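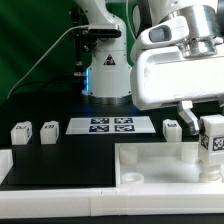 Keeping the Two-Arm Table in Good Order

Several of you wrote in after the winter issue to ask what it takes to keep the two-arm table at our Gurkbridge shop running from one week to the next, and I have been promising a proper answer ever since. March has been a quiet month for visitors, which gave us time to do the spring setup slowly and write things down as we went. So get yourself a cup of something warm, because I do tend to go on once I get started!

For newer readers, the table is where we practice small assembly jobs with two white arms working within reach of each other. The blocks, the tray and the pedestal are all there so that the arms have something to pick up, turn over and put back, and the printed square markers are how the cameras know where everything is. We named the whole thing Dekley years ago, after the lane where the first one was built, and the name has outlived two sets of arms and a move across town.

Starting at the bottom

We always begin with the bases. Each arm stands on a round collar, and the bolts under it get checked with a torque wrench before anybody switches anything on. This year one bolt on the far arm took nearly a quarter turn, and that explained a good deal of the grumbling we had been doing since January. The arm had been setting its blocks down a hair to the left, and we had blamed the software, then the camera, then each other (sorry again to everyone who was in the room that Thursday).

After the bolts come the cables. A cable that runs from the upper part of an arm down to the table needs enough slack for the arm to make its longest reach, plus a little more for luck. We move the arm by hand through its whole range, slowly, with one person watching the cable and doing nothing else. If it pulls straight at any point, we go back and give it more. If it hangs low enough to brush the blocks, we take some away. It sounds fussy and it is, but we replaced two camera cables the year before we took up the habit and none in the time since.

The marker sheet

The sheet with the four dark blue squares is only paper, and it is probably the part people ask about most. It lies flat on the black tabletop and gives the arms a shared spot to measure from. We print a fresh one every spring, check it with a steel rule (printers love to shrink a page to fit, so please turn that setting off) and smooth it down with the side of the hand from the middle outward. A corner that lifts even slightly will throw off the reading. When the old sheet came up this time it had a coffee ring on the back, and I will say no more about that.

With the new sheet down, each arm goes through its measuring run. It visits 855 positions, stops at each one, and the camera takes its reading before it moves along. You can leave it to get on with things, although I confess I like to sit and watch. There is something very restful about it, a bit like watching somebody else do the ironing.

Blocks, tray and pedestal

The small blocks and the larger marked cube get wiped with a dry cloth and checked for rough edges. A burr you can barely feel with your thumb is enough to make a block hang up in the gripper. We use a bit of fine paper, 2000 grit, and go gently near the markers. The tray is next, and we look along its walls for any warping and make sure that the pedestal stands upright where the program expects to find it.

Then the fingers. We open each gripper as wide as it will go, look at the inside faces, and wipe those too. After that the arm is brought down low over the table with its fingers apart, so we can look through the wrist camera and see whether both tips show up along the bottom of the view. If only one does, the camera bracket has slipped and needs loosening, nudging and tightening again, usually more than once. 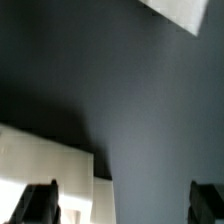 The view from the wrist, fingers open, with the cream-colored box beside the left one.

Do pay attention to the light while you have that view up. Glare on a pale part can wash out an edge, and a heavy shadow on the table can look like an edge to the software when there is nothing there at all. We turn the lamps a few degrees at a time and look again after each turn. I wish I had a cleverer method to pass along, but patience has served us well enough.

How often, and where to find the sheets

The full setup comes around once a year, or after 3000 running hours if that arrives sooner. In between we do a short version on the first working day of each month, with bolts, cables, fingers and one quick look through each wrist camera. Our friends at the Kestance shop run theirs harder than we do and go through the short version every week, and they tell us it takes less time than making the tea.

The checklist we use was first drawn up by the Nanayakkara workshop and has been scribbled on by a great many hands since then. Clean copies are in the rack by the door at Gurkbridge, next to the spare marker sheets. If you take the last one of either, please run off a few more before you go, and check the page scaling while you are at it!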